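Towels and Tables: the February sort-out

Home > Gallery > Udden Studio

The linen cupboard at Udden had not been gone through since November, so on Monday 6th February we took everything out, sorted it and put back what was worth keeping. These are the notes from the day.

The towels are shared between the kitchen, the showers downstairs and the desks upstairs. Over the winter they had got mixed up, and hand towels were turning up in the tea towel drawer. Nimal Roy drew up a simple plan by colour: blue for general use, white for the showers, checks for the kitchen only.
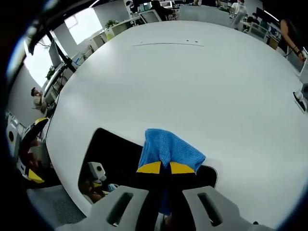 Folding was the slow part. Bath towels go in half lengthways and then in thirds, with the fold facing out so they can be pulled from the shelf one at a time. Hand towels are folded the same way but stacked two deep - any higher and the pile leans. Ademir Xavier wanted them rolled, as he does at home, and we tried a shelf like that before going back to folding.

Anything with a hole or a pulled hem went into a bag for rags. A few of the older checked ones had gone thin in the middle but were kept for drying the bike seats. The rest of the worn ones are going to the animal shelter on Torach Road, who take clean towels of any size but not sheets or pillows.

We ordered 20 new tea towels from Stestent to replace what was thrown out. They should be washed before they are used, without softener, as it stops them soaking up water.

The cupboard itself is the one in the passage, key 771. The top shelf is for spares, the middle two are for everyday towels and the bottom is for cleaning cloths. Labels are on the shelf edges - please put things back by the label, even if there is more room somewhere else.

Used towels go in the bin by the back stairs. The wash goes on each Thursday morning, so have them down there the night before.

Back to all galleries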